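About Stalalmont

Stalalmont helps small kitchens plan and pay for automation. Our clients run school dining halls, staff canteens, retirement homes and catering kitchens. Most of them have never bought a robot and don't have an engineer to ask. We work out what they need, what it will cost over its life, and whether they should buy it now, later or never.

We don't make equipment and we take no commission from those who do. Clients pay us a flat fee, set before we start. If the answer is to keep the money in the bank, the fee is the same.

What we do

A planning job starts with the room. We measure counters, sinks and door swings, check the outlets and the floor load, and write down what the staff do with their hands during a shift. Then we build a budget. The purchase price is the line everyone asks for first, but it is seldom the one that causes trouble. Mounting, wiring, spare hands, software renewals and staff hours for training all get their own lines, and so does the cost of taking the thing out again.

Dish handling is the job we are asked to price most often. It is repetitive, it is hard to staff, and it looks simple until you have to specify a hand that can deal with a plate on edge in a sink and another one in a rack.
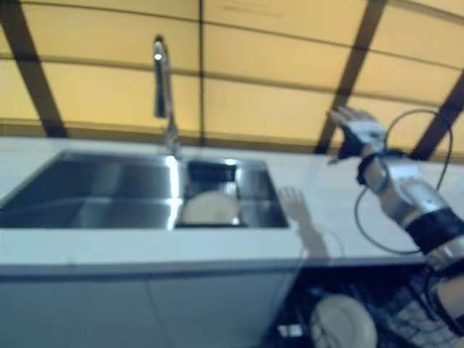 Bonwood wrote to us after reading our dish handling guide: "We had the arm priced to the dollar and nothing set aside for the hand. I'd tell any kitchen to ask for the price of a second hand on the first call." We have since moved that question to the top of our supplier checklist. Replacement hands and cables now sit in year one of every budget we write, with delivery times next to them. A kitchen that can't wait for a part needs to own the part.

How we plan a purchase

We split every project into a trial and a purchase, and we budget them separately. The trial has an end date and a list of tasks. One task might be moving 100 plates from sink to rack with a staff member timing it. We agree on the pass mark with the client before the trial begins -- changing it halfway through is how people end up owning equipment they don't like.

Layout goes in the plan too. An open dishwasher door takes up floor, and so does a machine that has to stand beside it. We draw the room with every door down and every drawer out, then see what space is left for people.

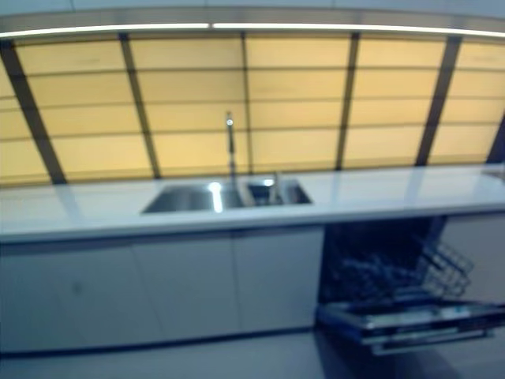 After the drawing comes the schedule. Delivery, installation and training are set against the client's own calendar, so a school kitchen usually gets its equipment in July. We ask suppliers to hold their quotes until the trial is finished. Some will, some won't, and the client sees both answers.

Our tools

Sevent is our budgeting workbook. It has 413 lines, most of which a small kitchen can leave blank, and it compares leasing with buying over 10 years. Clients keep their copy when the job is done.

Dalen is our supplier questionnaire. It covers warranty terms, service response, cleaning instructions and what happens to the software if the supplier closes. We send it out in the client's name and pass on the replies unedited.

Working with us

We take on kitchens of any size up to 1,000 meals a day. Larger sites generally need a full engineering firm, and we will say so on the first call. To get started, send us a floor plan, a rough task list and the month your budget closes. A hand sketch with measurements is fine. We reply with a fee and a start date, and the fee stays open for your approval until your budget closes.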